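Kauppinen Hand Gripper
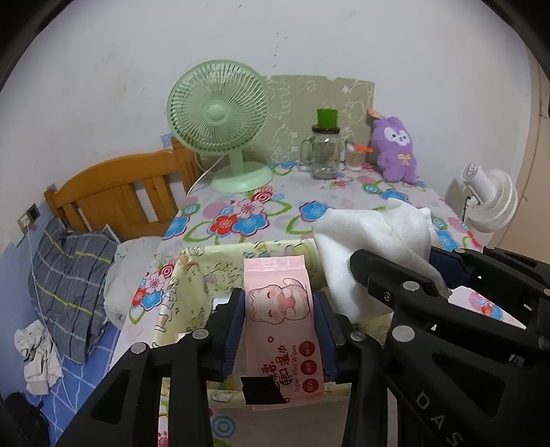

The Kauppinen hand gripper is a two-jaw tool held and worked by a person, used to record how household objects are picked up, held and put away. The recordings are later used to train robot arms that carry the same kind of jaw. It is normally used in pairs, one for each hand, and a pair with its cameras and charging tray is called a Jakum set. Much of its appeal is how simple it is to look after: nearly everything that wears out can be changed at a kitchen table with one small screwdriver!

Construction

Each jaw rides on a linkage with round metal pivot pins, so the two pads stay parallel as they close. The pads are ribbed, and they give a surprisingly good hold on awkward things such as foil packets, folded cloth and thin plastic lids. A camera looks out along the jaws and sees both pads at all times. This is a lovely piece of design, as it means a worn pad or a crooked jaw shows up in the recording itself.

Setting up

A new set is assembled in 20 minutes. The pads are pressed onto the jaws, the camera is clipped in, and the jaws are opened and closed 13 times while the software learns their full travel. The operator then does a short trial, usually dropping a few light items into a storage bin, and checks that the left and right recordings start together. Sets used in bedrooms and kitchens get the same trial as those used in a lab.

Care

Pads are wiped with a damp cloth at the end of each session and left to air dry. Oil is never used on them. The pivot pins take one small drop of light oil every 4 weeks, with the extra dabbed off before the jaws are closed. Lint from towels and clothing likes to gather behind the pads, and a soft toothbrush gets it out very nicely.

Repair

The most common fault is a loose pivot, felt as a faint click when the jaw changes direction. Seren Edwards, who wrote the Plesier workshop guide, logged 83 repairs on the first sets, and more than half were cured by tightening one screw. A split pad cannot be glued and has to be replaced. Both pads on a gripper are changed together, after which the travel check is run again.

Versions

The first version had flat pads, which slipped on glossy packaging. Leanne Lightfoot drew the ribbed pad now in use, and it fits the older jaws as well. The Ziten version, released in July, has a longer linkage for bulky items.

See also: Parallel jaw; Pivot pin; Jakum charging tray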